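The Case for Shared Robotics Benches

Public support for robotics in this region still goes almost entirely to finished machines. Grants are written for purchases, and purchases are easy to audit. The Cledus workshop takes the view that a modest share of the money should go to members who build their own equipment, and that the shared bench is the proper place for that work.

The usual objection is quality. A home-built gripper will not match a unit from an established supplier such as Petridis, and we do not claim that it will. The objection overlooks what the builder learns from a jaw that closes unevenly or a cable that pulls at the wrong moment. A member who has corrected such faults reads a supplier's data sheet with far better judgment.

There is also the matter of cost. Under our present rules, a project may draw up to $500 for parts over 3 months, provided that its drawings are left in the workshop library. The Parusex arm, our one large purchase, was out of service for much of January while a single replacement part was on order. Hand-held tools built by members were repaired the same evening they failed.

We accept that the arrangement has limits. Shared space requires booking, supervision and a certain patience with other people's cables. Two projects cannot use one table at the same time, and members have told us so in plain terms. These are reasons to fund a second table. They do not weaken the argument for the first.

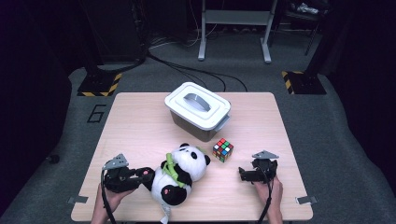
Plustevside, May 6, 2025

A pair of hand-held grippers, a stuffed panda, a Rubik's cube and a lidded plastic container make up a modest bench. Everyday objects of this kind deserve more respect in funding applications than they receive. A soft toy and a hard puzzle ask different things of the same jaws, and both are within the reach of any household. We ask the district to revise its guidelines so that materials and bench time may be claimed on the same terms as finished equipment.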